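# I finished Doolan, and now my evenings are empty 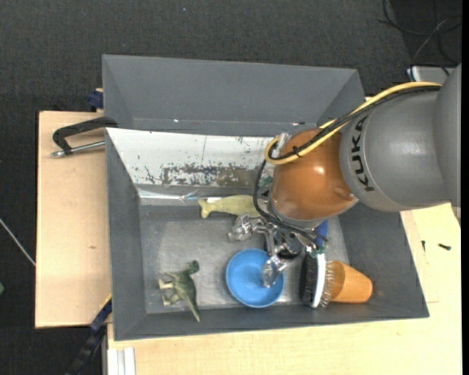
*A KUKA arm above a gray bin with toys and a blue bowl.*

In November I watched the last episode of Doolan, and I have waited to write about it until my opinion became calm. It did not become very calm, so I will write anyway.

For readers who do not have Bistora: Doolan is a drama series set in a harbor town, where a family owns a ferry company and slowly loses it. Each episode is 60 minutes long. In my opinion this is too long for the first season and too short for the last one. I started to watch it for my English, as I do with many series, and I stayed for the mother. She speaks very little, but when she puts a plate on the table you know exactly who in the room is in trouble.

I will talk about the ending further down. If you don't want to know it, please stop when you come to the part with the cinema.

## Subtitles

I watched the first two seasons with subtitles in my own language. Then Bistora removed them in my country for some weeks, I don't know why, and only the English ones were left. At first I was angry. I had to stop the picture every few minutes and look for a word. "Berth" I looked up four times, and it still does not stay in my head.

After some episodes I noticed that the old subtitles had been hiding things from me. The younger brother, for example, never says "sorry" in the whole second season. He says "fair enough" or "all right then." In the translation he apologized all the time, and I thought he was a weak and polite man. In English he is much colder. So I went back and watched season two again, and for me it was almost a different story. The scene in the ticket office, where I had felt pity for him, now made me want to throw a slipper at the television.

When the subtitles came back I did not switch them on. My husband did, on his tablet, and for a while we watched the same episode in two rooms, and he laughed always two seconds before me.

## The third season is the weak one

I know that many people love it. Under my short note about it last year there was a long discussion, and I was told that I don't understand slow television. Maybe. But I grew up with series where one person needed a whole week to open a letter, so slow is not a problem for me.

My problem is the storm. They prepare it from the first minute of the season: the radio talks about it, the old captain looks at the sky, the dog will not go out. Then it comes, and we see it only from inside the kitchen. I understand that it costs a lot of money to film a storm on the sea. But in the next episode everybody speaks about what happened on the boat, and I had the feeling I had missed an episode. I even checked the list to be sure.

What I liked in this season was the music, especially the small piano melody when the sister walks home from the bank. I tried to find it and could not. If someone knows the title, please write it in the comments.

## The evening in the cinema

The Kamov in Zaltetitz showed the last two episodes together on the big screen, on the same evening when they appeared on Bistora. It is an old cinema with 700 seats and very narrow armrests. I had not been there since they closed the balcony for repairs, and now it is open again, with new carpet, and it smells like a furniture shop.

I bought my ticket too late and got a place in the second row, on the left side. From there every face is a little bit like an egg. Still I am glad that I went. At home I watch with the ironing or with the telephone next to me, and in the cinema you can't do this. When the mother signed the paper, the whole hall was quiet, and then a man far behind me said "no," not loud, like you say it to a child who goes near the stove. I have thought about this "no" more often than about some of the dialogue.

There was a break between the two episodes. The line for tea was so long that I came back without tea.

## The ending (now really stop, if you did not see it)

The company is sold, the house is not. The older brother goes away on the last ferry and we do not learn where. The mother stays and the last thing we see is her hand, closing the window.

The next morning I read the comments on the Bistora page. There were 736 of them when I started. I did not read all, but enough to see that most viewers wanted the two brothers to speak one more time. I wanted it also. During five seasons they speak through other people, through the lawyer, through the sister, one time even through the dog, and I was sure the writers were saving the real conversation for the end.

Now I think a little differently. In my own family there were two uncles who did not speak for many years, and they also had no big scene. One of them moved to another town and sent a box of pears every autumn. There was no card in the box. My grandmother divided the pears and that was the whole conversation. So when the older brother leaves his coat on the hook, and the younger one doesn't move it away, I believe this is the box of pears. It is possible that I see more in the coat than the writers put there.

I am less happy with the sister. She was the one who kept the accounts in order, and she found the false numbers, and in the last episode she has maybe three sentences. One of them is about soup. The actress did a lot with this soup, but she deserved better.

## What to watch now

I tried a comedy about a hotel and stopped after two episodes, as everyone in it shouts. I also started a documentary about lighthouses which is very nice and makes me fall asleep, so I can't say how it ends.

A reader recommended to me the old radio play on which Doolan is based. I did not know that there was one! The library in Zaltetitz has it on discs, and the number on the shelf is 353, if you live near and want to borrow it after me. I have it until the end of the month. I listened to the first disc while cooking, and the mother in it talks without a pause. I don't know yet what I think about her.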